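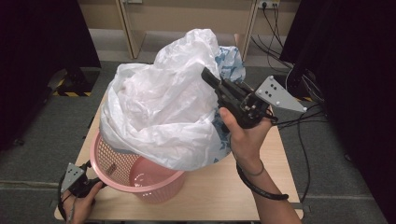 About Trandach

Trandach is a small company for household supplies. We sell bin liners, baskets, brushes, cloths and cleaning products to homes, offices and schools in our region. Our shop and our warehouse stand in the same building on Vilden Street, so when you order in the morning we can often hand over the goods the same afternoon.

How we started

The company began as a market stall with two tables. We sold mostly sponges and plastic bags, because these were the things people forgot to buy elsewhere. After some years the customers asked for more, and we rented a room, and later the whole ground floor. The stall does not exist anymore, but many customers from that time still come to us, and some of them send now their children.

What we sell

Our catalog has at present 174 articles. This is not much for a shop of our kind, and we keep it so on purpose. Every article is on the shelf, and each of our employees knows what it is good for. If you ask which liner fits a narrow basket, or which brush is right for old tiles, you will get an answer without waiting.

Bin liners are still our largest group. We offer them from the small size for bathrooms to the heavy size for garden waste. Please measure the rim of your bin before you come, and also the height - many returns happen because only one of the two was measured.

Most of our liners come from Clatent, a manufacturer with whom we work since the first shop. The brushes and brooms come from Dehghan, a family workshop which still fixes the bristles by hand. We visit both suppliers every year in November and choose the articles for the next season there.

For offices and schools

We deliver to 31 offices and schools on a fixed day, usually on Monday before eight o'clock. You receive one invoice per month. There is no minimum order, but for very small orders we may ask you to wait until the next tour. If your building has a storage room, we put the boxes directly inside it and take the empty cartons back with us.

New customers in this service get first a visit from us. We look at what bins and dispensers you already have, and we write a list of what you will need in a normal month. The visit is free and you are not obliged to order afterward.

Returns and repairs

Unopened packages can be returned within two months with the receipt. Opened packages of liners we take back only if the size was written wrong on the label. For Dehghan brooms we keep spare handles in the shop, and we change a broken handle while you wait.

Visit us

The shop is open from Monday to Saturday, from 8:30 in the morning until 6 in the evening. The entrance for customers is on the street side, and the gate in the yard is for deliveries only. Parking in front of the door is allowed for half an hour. If you come by bus, get off at the stop Vilden Street and walk back in the direction of the bridge.

For questions about orders, please call the shop or write to us with the contact form. We answer on working days, normally before closing time.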